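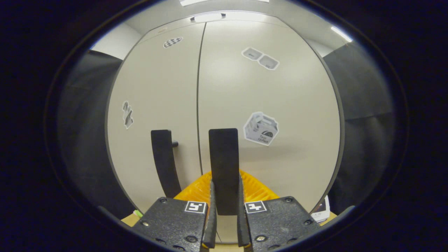 The supply cabinet, stickers and all. The carry box is on the right-hand door.

Sticker cabinet stays put, and gets a label day

Jan 18, 2022

Good news for everyone who wrote in about the beige cabinet at the Bernness Street workroom: it's staying! I stopped by with my notebook (and a coffee I wasn't supposed to bring in) and got the word from Yabsira Hadgu, who runs the room for Flelta. There had been talk of swapping it for open shelves, and 16 of you told me what you thought of that.

"People know where it is and they know what's in it," she said. "Well, they know where it is."

Fair enough. I've been using that room for two years and I still open the wrong door when I want tape. The stickers don't help me much, though I'm fond of them. There's a little checkerboard one up high on the left, and lower down a gray shape that I say is a statue and Guilan Xie says is some kind of animal. We've argued about it over lunch more than once. On the right you get a pair of square gray trays, and under those a white carry box with a handle hole in the top. I think it says 12-Pack.

So the doors are keeping their stickers, and the shelves inside are getting proper labels. Guilan is printing them and wants roughly 20 minutes of your time on label day, which starts at 10 in the morning. Bring back anything you've borrowed, please, and that includes the good scissors! Half-used glue goes in the sink room and paper goes to the Ona building across the yard.

The room will be closed to drop-ins until 11 that morning, then it's open as usual. The date will go up by the sign-in sheet once Yabsira has picked one. If you've got a firm opinion on the gray sticker, my inbox is open.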